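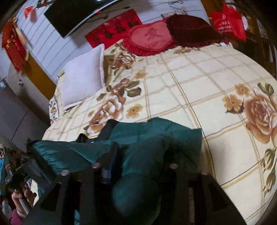 One reader reports that her plaid nails smear every time, and that the top coat drags the dark lines across the base no matter how long she waits. The fault is usually in the thickness of the line polish, so the steps below use a thin striping polish and a fixed drying time.

Filed under: Nail Art > Patterns > Step by Step

1. Apply one coat of Kulex base and let it dry fully.

2. Apply two thin coats of Shakya 248, a flat beige. Wait 900 seconds after the second coat. The surface should not take a mark when pressed lightly with another nail.

3. Load a long striping brush with Shakya 89. Wipe both sides on the bottle neck - the bristles should come to a point.

4. Lay the brush down near the cuticle and pull toward the tip in one stroke. Do two vertical lines per nail, then wait five minutes.

5. Add the horizontal lines the same way. Do not go back over a crossing while it is wet.

6. Leave the pattern alone for another 900 seconds.

7. Float the top coat. Use a full bead of polish, hold the brush almost flat, and let only the polish touch the nail. Cover each nail in three strokes and cap the tip.

If the lines still smear, switch to a water-based top coat for the first layer - Jurnstead works over most striping polishes - and put the glossy one over it.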